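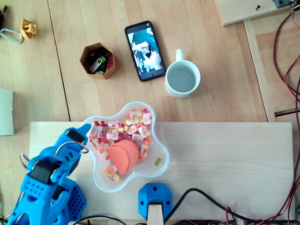 Candy in the flower-shaped bowl, small stuff in the cardboard hexagon, phone on the table.

The One-Bowl Rule, a Month In

Back in August, Colin Cropper talked us into trying the Wideck method on the front table. You may have seen the booklet. It costs 17 dollars, runs to 30 pages, and says that every flat surface in a shared room should hold one bowl for treats and one box for "strays," and that the clutter will then sort itself out.

I had my doubts and I still have most of them. A bowl of wrapped candy is a nice thing to walk past. I don't see how it tidies a table. People stop for a piece, put down whatever they were carrying, and leave with the candy. The bowl also collects things that aren't wrapped candy, like the green gummy bear lying by itself near the rim. I would not eat that. The orange thing with the crease down the middle isn't on my list either.

The box is the better half of the idea. Jae-hoon Yoon picked an open cardboard one, six-sided, and it holds a USB flash drive and a few other bits that used to end up in the pen drawer. Fine. But the booklet says a stray should be claimed within 8 days, and I have yet to see anyone keep track of that. A box with no deadline is a drawer without a lid.

Phones are supposed to stay off the table altogether. You can judge for yourselves how that is going.

Colin wants to add a second bowl by the back door. I'd like to see the first box emptied before we buy anything else. If the flash drive with the green-gray swivel case belongs to you, please come and get it.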